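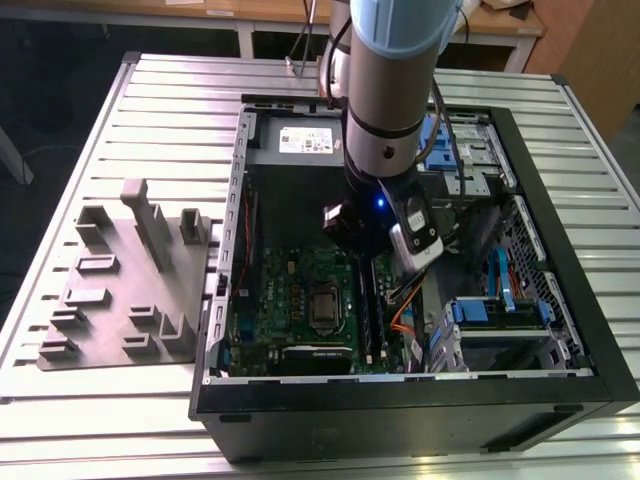 **DRARINAR PAUSES ITS COMPUTER-REPAIR ROBOT AFTER IT DECLINES TO LET GO**

*Software fix issued for the Norell cell; customers asked to check one setting before switching back on*

2 Jul 2018

Drarinar, which builds robot cells for repairing and stripping down desktop computers, today published its findings on a fault that caused a robot arm to lift a memory module, carry it to the correct place, announce that it had put it down, and keep hold of it.

The arm then went back for the next one.

No one was hurt. The casualties were two memory modules, one motherboard and a fair amount of the company's confidence in the word "complete". Drarinar has stopped all unattended running of its Norell cell until the updated control software, release 1422, has been installed and checked at each site.

**What happened**

The fault showed itself during an endurance run at Drarinar's own workshop. The Norell cell was working through a list of 972 pick-and-place jobs on desktop computers laid on their sides, covering memory, drives and cables. It had done the first 500 without complaint, and the staff on duty had begun to trust it, as people do.

On the next job the gripper took a module out of its slot and moved across to the holder on the fixture plate. It was told to open. It did not open. The controller should have noticed this, as the gripper reports the position of its fingers for exactly that purpose. Instead it read a position left over from the job before, found it satisfactory, and moved on.

The arm returned to the computer with the first module still between its fingers and came down over the memory slots to collect a second. There was not room for both. The force limit tripped and the arm stopped, though not before the first module had been pressed against the second with more enthusiasm than either was built for. The motherboard under them has since been retired.

The log for the job reads, in full, "Complete". The next line reads "Complete" as well. The third reads "Protective stop", and is the only one of the three that Drarinar's engineers now regard with any affection.

**Why it happened**

There were two faults, and it took both of them to make a mess.

The first was mechanical. A cable running down the arm to the gripper had been clipped a little too tightly at the last joint. At most angles this did no harm. At full reach towards the fixture plate it pulled on the connector just enough to interrupt the signal, then let it recover as the arm swung back. By the time anyone came to test it, the gripper opened and closed perfectly, and went on doing so for the whole of an afternoon while four people stood and watched.

The second was in the software. When the gripper failed to answer, the controller was meant to wait, ask again and then stop. A change made last November to shorten the cycle time meant that it reused the last answer it had been given. The change did shorten the cycle time. Drarinar accepts that leaving out the question is a quick way of getting through a conversation.

The change had been reviewed and tested. The tests were run with the gripper plugged in and in good health, so the part of the program that dealt with a silent gripper was never called on. A test which cuts the signal halfway through a move has now been added, and the old software fails it every time.

**Was it dangerous?**

The force limit worked as designed and the guarding was closed throughout. Drarinar does not believe that anyone at any site was at risk from the arm's movement.

It does take seriously the matter of what might be dropped, and where. A robot that thinks its hand is empty will move faster than one that knows it is carrying something. A memory module weighs very little. A power supply does not, and the same cell can be set up to remove those too. For that reason the company has chosen to treat the fault as a safety matter, although the damage so far would fit in a sandwich box.

Drarinar has also looked at the small status light on the gripper. During the fault it stayed lit, as it is wired to show that the gripper has power, and the gripper did have power. Several members of staff said they had always taken the light to mean that all was well. The manual does say otherwise, on a page that the company now suspects has had few visitors. The meaning of the light will be printed on a label fixed to the guarding at eye level.

**What customers should do**

Owners of a Norell cell should:

- stop unattended running straight away, if they have not already done so
- install release 1422, which is free and is being sent to every registered site
- open the gripper settings page and check that "Confirm release" is switched on
- look at the cable clip nearest the gripper, and loosen it if the cable is taut when the arm is at full reach
- run the short release test from the service menu, with someone present, before going back to normal work

The setting called "Confirm release" deserves a word. It was added two years ago, and it would have caught this fault. It was supplied switched off, on the grounds that it slowed things down. From release 1422 it is supplied switched on, and it can be switched off only with a service key. The cell will be slightly slower. Drarinar has decided it can live with this, and hopes its customers can too.

Sites that cannot install the update at once may go on using the cell in step mode, where an operator approves each movement. It is dull work, but it is safe.

**Other products**

The Cloutier bench unit uses an older controller which never received the November change. It is not affected, a fact its remaining users have been good enough to point out to us more than once.

The Lundberg gripper, which is fitted to the Norell cell and also sold separately, is not faulty in itself. It did what it could with the signal it was given. Customers who use it on other makers' arms should still check their cable clips, and should ask whoever wrote their control software what it does when the gripper goes quiet. If the answer is slow in coming, they are welcome to borrow our test.

**What happens next**

Drarinar has started the endurance run again from the beginning with release 1422. The full list of 972 jobs will be completed with a person beside the cell, and every release will be checked by the gripper, by the controller and by the person. After that come 100 further jobs in which the signal is cut on purpose at a different point each time. The cell is expected to stop on all 100, and unattended running will not be approved at any site until it has.

The results will be published on the support pages whether or not they are flattering. The full fault report, including the log, is there now for anyone who would like to read the word "Complete" in its original setting.

Customers who find a tight cable clip are asked to tell the service desk even if their cell has shown no trouble, and to send a note of how the arm was mounted. Any parts damaged by this fault will be replaced at Drarinar's cost. The claim form is one page long and is sent out with the update.

**About Drarinar**

Drarinar makes robot cells, grippers and control software for the repair and recycling of desktop computers. Its products include the Norell cell, the Cloutier bench unit and the Lundberg gripper.

**Contact**

Press enquiries: Drarinar press office
Technical enquiries: Drarinar service desk, quoting "release 1422"

ENDS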